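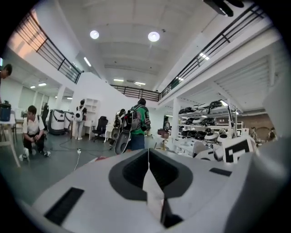
# About Plemard

Hi, and welcome! I started Plemard because I couldn't find a camera shop that would let me try a lens for more than five minutes at the counter. So we rent them, we sell used ones, and we fix the ones people drop (I've dropped a few myself).

The rental shelf is up to 135 lenses now, plus bodies, flashes and more tripods than I'd like to carry up the stairs. Every used camera gets a shutter test and 54 frames shot on it before I put a price tag on it. If the meter is off, I say so on the tag.

We opened on Millet Street, in the old Hastitz print shop, and kept the darkroom sink. Film people, you can book it by the hour! June fills up fast with wedding season, so get your rental in early.

Oh, and we write Veklow, our little newsletter on repairs and old glass. It goes out to 2,204 readers, and I still answer the replies myself, usually after 9 p.m. with the shop radio on.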